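Edon Front Desk: Set-Up Guide
Section 4. Appointment types, billing codes and the waitlist 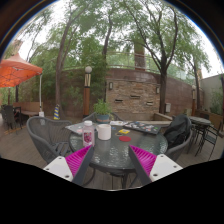
Round glass-top table on the deck, with a bottle and a white mug.

Do Section 3 first. If your providers aren't in yet, nothing below will save.

Rev. 16 Dec 2019, L. Lekota. Replaces the March sheet. Toss the old one.

4.1 Before you start

Have ready:
- Admin login (not the shared desk login)
- Your current fee list, paper or spreadsheet
- Site code from your Rindemgate welcome letter
- Names of whoever can override a booking

Set aside a quiet hour. Don't do this with patients at the window.

CAUTION: Saving in this section changes the live calendar right away. There is no draft mode. Clinics moving over from Duverau, keep the old calendar open read-only until you finish 4.4.

4.2 Appointment types

1. Log in as admin. Click Setup, then Visits.
2. Click Add Type.
3. Name it. Short names only, the printed day sheet cuts off after 38 characters.
4. Set the length. Default for a new patient is 40 minutes. Change it if your providers run shorter.
5. Pick who can see this type. Leave blank = everybody.
6. Tick Online if patients can book it themselves. Leave it off for procedures.
7. Save.
8. Repeat for each type. Start with new patient, follow-up, physical, nurse visit, phone call. Add the odd ones later.

Note: Two types can't share a name, even at different sites. Put the site at the end, e.g. "Follow-up Goel" for the Goel Street office.

Note: Deleting a type does not delete its bookings. They go gray and stay put. Move them by hand before you delete or the desk will be hunting for them all morning.

4.3 Billing codes

1. Setup, then Fees.
2. Click Import. Choose your file. Columns have to be in this order: code, description, price. No header row.
3. Check the preview. Prices with a dollar sign will come in as zero. Strip the signs out of the spreadsheet and import again.
4. Click Accept.
5. Go back to Visits. Open each type, choose its default code from the list.
6. Save each one before opening the next. Changes are lost if you just click away.

Self-pay discount goes under Fees > Adjustments. Enter it as a percent. Applies to new charges only, old balances dont change.

CAUTION: Do not import over a list that's already in use. It adds, it doesn't replace. You'll end up with doubles, and the doubles have to be removed one line at a time. If it happened already, stop and call before anyone posts a charge.

If you see error 39: the file has a blank row somewhere, usually at the very bottom. Delete it, save, reimport.

If you see error 479: site code missing or mistyped. Setup, then Site, re-enter it, log out and back in.

4.4 Waitlist

1. Setup, then Waitlist. Switch to On.
2. Choose text, phone or both. Text needs a mobile number on the chart and a signed consent.
3. Set the reply window. Too short and people miss it, too long and the slot goes empty. Most offices leave the default.
4. Write the message. First name and time only. No provider specialty, no reason for visit.
5. Send a test to your own phone. Reply YES. Check that the slot fills on the calendar.
6. Reply NO from a second test. Slot should go to the next person on the list.

Note: Same-day slots skip the waitlist unless you tick Include Today.

Note: Patients with a hold on the account still get offers. Untick them one by one on the Waitlist tab if thats not your policy.

4.5 Check your work

- Book a fake visit of each type under patient TEST, EDON
- Check out each one, confirm the code and price come up
- Cancel one, see that the waitlist message goes out
- Print the day sheet
- Void the test charges. All of them. They show up in the month-end report otherwise

Override permissions are in Section 5.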